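3.2 Collecting demonstrations in simulation

All demonstrations used to train the Ridonska policy were gathered by teleoperation inside the Gillex simulator. We chose to collect in simulation for two practical reasons. The full state of the room can be saved and restored exactly, and an episode that goes wrong costs only the time spent on it. The reading of the state is used for labelling alone and is never passed to the policy, which receives camera images and joint positions.

The operator drives the robot with a hand-held controller. Base and arm commands share one channel, and a thumb switch selects between them. In early trials we let the operator move both at once. This gave shorter episodes, but the base tended to drift while the arm was being placed, and the learned policy copied the drift. The final set was therefore collected with the two modes kept apart. The cost is a short pause at each switch, which we cut from the recordings before training.

Each episode belongs to one of 11 task templates. A template fixes the goal and the rooms that may be used; the starting pose of the base and the lighting are drawn at random. Starting poses that place any part of the robot inside furniture are rejected and drawn again. We did not reject poses that merely give a poor view, for instance those facing a bare wall or a closed door, as a policy that has never been shown how to turn away from a wall will not learn to do so. These poses turned out to be useful in the recovery tests of Section 5.

Two operators collected the set during August. Before contributing, each completed a practice block that was discarded in full. Episodes were then reviewed by a third person (Aileen Dagdag), who marked each one as accepted, accepted with trimming, or refused. An episode was refused if the goal state was not reached, if the arm struck a fixed surface, or if the operator let go of the controller for longer than the pause allowed. After review 2000 episodes remained, of which 205 were set aside for validation. Templates were balanced in the training part only.

Figure 4 gives three views from one of the rooms.

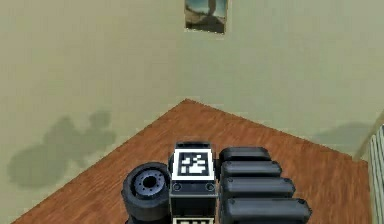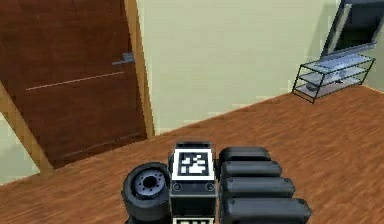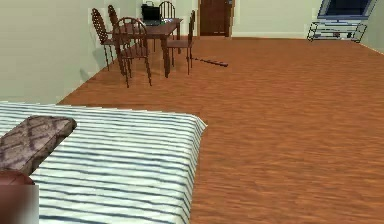 Figure 4. Simulated views from the collection environment. First: a corner with a radiator. Second: a door, with a television and its stand to the right. Third: a wider view with the bed, the dining table and the open floor.

The images are stored without compression during an episode and encoded afterwards. Encoding while recording caused uneven gaps between time steps – a fault we found only after the first training run – and the affected episodes were collected again. Actions are stored as the commanded values and not as the values reached, following the convention used in our earlier Girodley set, so that the two sets can be mixed without conversion.

Shadows and surface textures were left at the simulator's default quality. We tested a higher setting on the Cabrera rooms and saw no change in validation loss, while rendering time rose enough to make the controller feel slow. Whether the same holds for transfer to a physical robot is taken up in Section 6.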